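About Us

Hi, and welcome in! I'm Sunita, I started Asbridge, and since I'm also the one who answers the email, there's a good chance you'll end up talking to me sooner or later. We make simple tapping and rhythm sets for little kids, and for the grown-ups who sit on the rug with them. If you came looking for drum kits, sorry, wrong shop (though I'd love to have a go on one).

The whole thing began with my nephew and a wooden spoon. He was three, he tapped on everything I owned, and I thought he might like somewhere to aim. So I drew some dots on a box lid and we took turns. Tap, tap, tap, left to right. Then he'd make up a pattern and I had to copy it, and he was a very strict teacher. I was working for a school supply company at the time and I'd come home in the evening and keep fiddling with that box lid long after he'd gone to bed.

We still do most of our thinking the same way. We spread out the blue cloth, put down a board and a mallet, and start tapping. 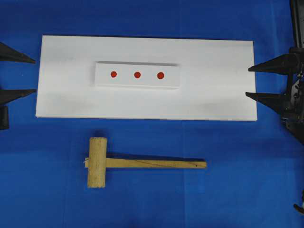
Asbridge Rhythm & Play Team

There are five of us on the team now. Nokuthula Tshabalala came over from teaching preschool music and she writes all the songs and tapping cards. Hatem Abdelaziz handles the wood, so the mallets are his babies, and he'll happily talk to you for an hour about handles. Shivam Bhatia packs and ships. Ashok Joshi does the books two mornings a week and visits schools for us the rest of the time, and he has by far the best singing voice, which he uses in the car whether you want him to or not.

Our oldest set is called Hillon and it's still the one I'd give to a friend. You get a white board, a smaller raised plate that goes on top, and a mallet. Three red dots go in a row across the plate. That's the whole thing! People write to ask if there's an app, or lights, or a speaker in it, and I have to say no, it's just the dots and you. Start on the left, go along the row, come back. Once a kid has that going you can add a rest on the middle dot, and then they'll probably start giggling, because waiting is hard when you're holding a mallet.

We picked red because it was easy to find on white, even for our youngest testers. Nokuthula wanted a different color for each dot at first, and we tried it for a whole spring, but the kids kept arguing over whose color was whose and forgot to tap. Back to red we went. She's been very gracious about it.

The raised plate was Hatem's idea. My first version was completely flat, and children would wander off the dots and go tapping all over the place. With a bit of a step there's an edge you can feel, so a small hand knows where the playing part is. I wish I could tell you we did a careful study, but he brought one in after lunch and we all liked it better. The big board underneath stayed because it gives you somewhere to rest the mallet head between songs, and because I'm fond of it.
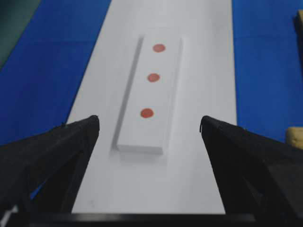 About Asbridge, page 2

Now, the mallets. I get more mail about those than anything else. They're plain pale wood, with a cylinder for a head and a handle that goes right through it, and they're small, because the people using them are small. We leave them unpainted. Hatem did a batch in yellow once and they looked lovely for a week, and then they looked like something the dog had been at.

Wood does what it likes, though. You may get darker flecks in the grain, or a bit of fuzz where the handle comes through, and some heads feel rougher than others. We go over them by hand before a set goes out and we do miss things. If yours has a rough spot, a minute with fine sandpaper will usually take care of it, or send it back and we'll swap it for you. Please check it before you hand it to a toddler, and have another look every so often after that. A mallet in a busy classroom gets dropped and chewed and sat on, and sooner or later it needs retiring.

The blue cloth gets its own paragraph, because half of our school customers end up asking where to buy one. I got ours for a craft fair, years ago, to cover a truly ugly folding table. Then we found it was great for tapping on. Things don't skate around so much, it takes the edge off the noise (teachers, you know), and when it's time to clean up you can see straight away if a mallet has been left behind. It has been folded so many times that the creases are more or less permanent, and I've given up on ironing it. Any plain cloth will do the job. Zisitum, the little fabric store down the road from us, keeps a roll of something close if you're ever in the neighborhood.

We're at 87 Fallahi Road, up the stairs, with the green door. You're welcome to visit, just email first so somebody's home. Last year 696 sets went out from up there, every one of them carried down by Shivam, and if you meet him you might say something nice about his knees. We'd like to get into more libraries next. Ashok has been taking a set around to story hours since April and he comes back with long lists of things the kids want, most of which are more dots. One little girl asked for about 87 of them. We're thinking about a longer plate, but I'm not promising anything!
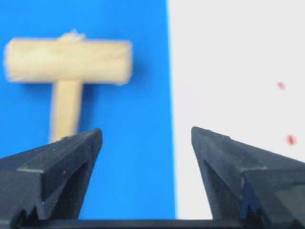

What I can promise is that you'll be able to get parts. Mallets vanish, we all know that, they go under couches and into sandboxes and home in the wrong backpack, and it always seemed mean to me to make a family buy a whole new set over one missing stick. So we sell mallets singly, and plates too, and if you bought from us way back in the beginning the new ones will still suit your old board. Schools can order spares with the set and get them all in one package, which Shivam would much prefer.

If you'd like to know whether a set would work for your classroom, or you have a child who finds gripping tricky, write and tell me a bit about them. Nokuthula reads those notes with me and she has lots of ideas, like tapping with the fingertips first, or holding the mallet together with a grown-up for a song or two. We're slow in the summer while she's away, so give us a few extra days.

Sunita Dubey
Asbridge
Page last updated 6/23/24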